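Plernis Community Dining Hall
Kitchen and Dining Area Safety Checklist, with Inspector Comments
Inspection cycle: August

Scope

This checklist covers the dining hall, serving line, kitchen, dry store, and rear loading area at the Plernis building. It does not cover the upstairs offices or the boiler room, which are inspected under a separate schedule held by the building owner, Lollow Property Services. The walk-through began at 9:30 a.m. and was carried out before lunch service.

Ratings are as follows. S means satisfactory. M means minor correction needed before the next inspection. R means repair or replacement required within 14 days. N/A means the item does not apply to this site.

Section 1. Entrances, Exits, and Walkways

1.1 Main entrance opens freely and closes fully. S
Comment: The door closer was adjusted after the previous inspection. No further action.

1.2 Exit doors unlocked during occupied hours. S

1.3 Exit signs lit and readable from all seating areas. M
Comment: The sign over the east exit is lit, but one lamp is noticeably dimmer than the other. Replace both lamps together.

1.4 Aisles between tables kept clear. M
Comment: Two stacked chairs were standing in the aisle that leads to the east exit. They were moved during the inspection. Chairs not in use are to be returned to the chair rack at the end of each meal.

1.5 Entrance mats lie flat, with no curled edges. R
Comment: The inner mat at the main entrance has a raised corner that will not stay down. Remove it from use until a replacement is delivered.

1.6 Posted occupancy limit visible. S
Comment: The posted limit is 298 persons. The notice is framed and mounted beside the main entrance.

Section 2. Dining Area

2.1 Tables stable, with locking legs engaged. M
Comment: One folding table near the serving line had a leg brace that was not fully locked. Staff setting up tables are reminded to check each brace by hand before the cloth is laid, as the brace cannot be seen afterward.

2.2 Chairs free of cracks, loose backs, and missing feet. M
Comment: Several chairs have lost a rubber foot. These chairs rock and mark the floor. Set them aside and refit.

2.3 Table coverings clean and clear of the floor. S
Comment: Coverings should hang no lower than the seat of a chair. Longer cloths catch on walkers and wheelchair footrests. Where a cloth is too long for the table, fold the extra length under and clip it.

2.4 Shared utensils stored upright, with handles toward the user. M
Comment: Practice differs from table to table. The site manual asks for handles up in all holders, so that diners do not touch the part that goes into the mouth. This should be covered again at the next staff briefing.
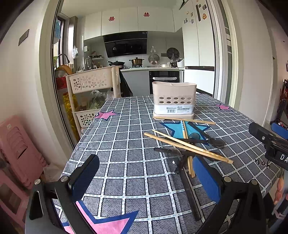 2.5 Utensil holders and trays washed at least once per day. M
Comment: The cleaning log shows the utensils themselves being washed after each meal, but it has no line for holders or trays. Water and crumbs collect at the bottom of any holder, including those with drainage holes. Add a line to the log and have the closing shift initial it.

2.6 Condiment containers labeled and dated. S

2.7 High chairs fitted with working straps. R
Comment: One high chair has a buckle that opens under light pressure. It has been tagged and taken out of service. Do not return it to the dining area with a tied strap or other temporary repair.

Section 3. Serving Line

3.1 Sneeze guards in place and free of chips. S

3.2 Hot holding units keep food at 135 degrees Fahrenheit or above. S
Comment: Readings were taken at each well with the site thermometer and compared with the inspector's own. The two agreed.

3.3 Temperature log complete. M
Comment: Entries are missing for the second reading on several occasions. A reading that is not written down is treated as a reading that was not taken.

3.4 Electrical cords routed away from foot traffic. R
Comment: The cord for the soup warmer crosses the staff walkway behind the line. The unit should be moved closer to the wall outlet. An extension cord is not an acceptable solution here.

3.5 Allergen information available to diners on request. S
Comment: The binder is up to date and stored at the head of the line. The page for baked goods is coming loose and should be put in a new sleeve.

Section 4. Kitchen

4.1 Floors clean, dry, and free of grease. S

4.2 Handwashing sinks stocked with soap and paper towels. M
Comment: The sink nearest the dish machine had no paper towels. A full case was found in the dry store. Assign the opening shift to check dispensers.

4.3 Knives stored in a rack or block. S

4.4 Hood filters clean and correctly seated. M
Comment: One filter had been put back with the baffles running sideways. Grease cannot drain from a filter in that position. It was turned during the inspection.

4.5 Fire suppression system tag current. S
Comment: The gauge needle was in the green zone. The pull station was clear of stored items.

4.6 Portable extinguishers mounted, charged, and within 75 feet of all points in the dining area. S
Comment: Travel distances were checked against the floor plan supplied by Lollow. The extinguisher beside the dry store is partly hidden when the store door is open, and a projecting wall sign is recommended.

4.7 Slicer guard in place and unit unplugged when not in use. S

4.8 First aid kit complete. M
Comment: The kit lacks burn dressings and has only the smallest size of adhesive bandage. Restock using the list inside the lid.

Section 5. Dry Store and Chemicals

5.1 Food stored at least six inches off the floor. S

5.2 Cleaning chemicals kept apart from food and utensils. R
Comment: A spray bottle of degreaser was found on the same shelf as paper cups. It was moved to the chemical cabinet. The cups on that shelf were discarded.

5.3 Secondary bottles labeled with contents. M
Comment: Handwritten labels on two bottles have washed off. Use the printed labels from the Idow dispensing station.

5.4 Heavy items stored between knee and shoulder height. M
Comment: Large cans are on the top shelf. Exchange them with the paper goods on the middle shelf.

Section 6. Rear Loading Area

6.1 Ramp surface sound and slip resistant. M
Comment: The grit strip is worn through at the foot of the ramp.

6.2 Exterior lighting in working order. S

6.3 Dumpster lids closed and ground clear of waste. S

6.4 Bollards and curb edges visible. N/A
Comment: The area is closed to vehicles while Bošković Paving completes the curb work. Inspect this item once the area reopens.

Section 7. Costs and Follow-Up

The estimate for the entrance mat, high chair, and ramp strip is $1,687, including delivery. The soup warmer can be moved by site staff at no cost, provided that the unit is cool and unplugged. Items rated M do not require a separate purchase request if the parts are already in stock.

Items rated R are to be signed off by the site supervisor and the signed page returned to the inspection office. Photographs of completed repairs may be attached but do not replace the signature. An item that cannot be completed on time must be reported before the deadline, together with a note of the temporary measure in place.

A copy of this checklist is to be kept in the kitchen office, where staff on every shift can read it. The previous copy should be moved to the site file.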